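Protiser Help Desk
Ticket: Fabric bench, bench rules and marker checks before recording
Opened by: Tien-fu Choi (Dristia)
Assigned to: Emese Dudás
Status: Open, waiting on customer
Date opened: April 20, 2018

Tien-fu Choi wrote:

Hi all! We're finally running the garment handling job on the Rorkton bench and I love how quickly people pick it up. One problem. Tracking on the hand-held gripper drops out in the middle of a fold, comes back, then drops out again. The log says "marker lost" and the pose jumps when it returns. We have a limit of 20 dropped samples per run in our own bench rules (we borrowed the layout from the Vass handbook), and the last batch went past it again and again.

What I've tried so far:
- restarted the tracker service
- reloaded the calibration file
- swapped the USB cable
- ran with exposure at 4,000 and then at 2,000 microseconds. The lower setting was a bit better, I think?

I'd also like to know what counts as a valid run when this happens. Our rules don't say, and two of us have been scoring it differently.

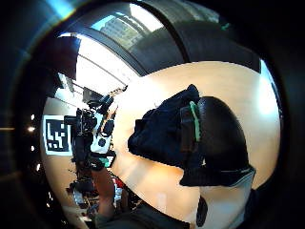 Does a run have to be thrown out if the marker is lost once?
Keep it if the tracker recovers before the gripper touches the fabric again. Once there's contact during the gap, mark the run as failed and record it over.

Emese Dudás wrote:

Hi Tien-fu, great ticket, thank you for listing what you tried! That saves us a whole round of emails. I put the answer to your scoring question up top so your colleagues can find it.

On the dropouts: I read through your log and the service is fine. The losses come in clusters, and every cluster starts while the gripper is low over the bench. A bad cable gives you gaps all over the place, so I'd put the old one back and stop worrying about it. My money is on the marker being blocked or washed out from certain angles. Dark cloth doesn't hurt by itself, but bunched cloth stands up higher than you'd expect and can cover the bottom row of a marker. Lose one row and the whole marker is gone as far as the software is concerned.

Could you check the clear space in front of the marker with a garment laid out? Our setup sheet asks for 8 inches. 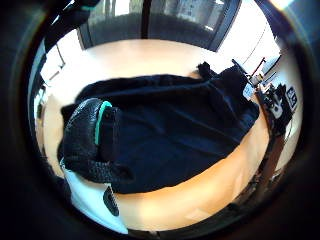
Attachment 2: navy garment on the bench, marker at right

Tien-fu Choi wrote:

Measured it. We do not have 8 inches, not even close! The garment gets pushed toward the stand as people work and nothing tells them to pull it back. I've put a strip of tape on the tabletop as a "cloth stops here" line and added it to the start checklist. People are already asking for a second line on the other side, so that's a good sign.

Next thing, lighting. Daylight comes in from the window and I'm wondering if we should write a rule for that as well. Right now it's up to whoever is at the bench. Some pull the shade, some don't, and no one writes it down. I'd also like

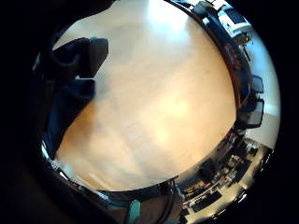 to make the bare-table check official. The idea is that before the first garment of a session you sweep the gripper over the table with nothing laid out, and the tracker has to hold the marker all the way across. If it can't do it then, it won't do it with a sweater in the way. Is that overkill?

Emese Dudás wrote:

Not overkill at all, I wish every site did it! Please write it in. Do the sweep slowly, at the height people really work at, and finish on the side nearest the window. For the light, the rule can be one line: same shade position for the whole session, and note it in the run sheet. You can keep the daylight if you like it. What hurts is having it change between calibration and recording. Stay at 2,000 for now.

One more for your list. Please add a line about views where cloth fills the camera. Operators sometimes push in close to get a good pinch, and then there's very little left for the tracker to work with. We tag those stretches "occluded" and leave them in the run. They don't count toward your limit of 20 as long as the gripper isn't closing.
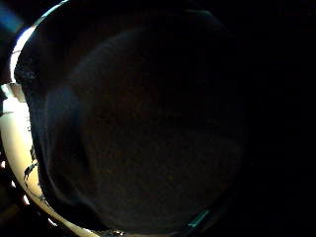

Photo: Dristia bench team

Tien-fu Choi wrote:

Perfect, the "occluded" tag is exactly what we were missing. I went back to the failed batch with it and several of our arguments went away on the spot. Draft wording for the bench rules, please shout if any of it is wrong:

1. Bare-table sweep before the first garment. Marker held all the way across.
2. Cloth stays behind the tape line. Stop and reset if it crosses.
3. Shade position set once per session and written down.
4. Marker lost with contact: failed run.
5. Camera covered by cloth, gripper not closing: tag as occluded, keep.

Emese Dudás wrote:

Love it. For rule 2, say who calls the stop. I'd make it the operator. Send me the log from the next full batch and I'll compare the clusters before we close this.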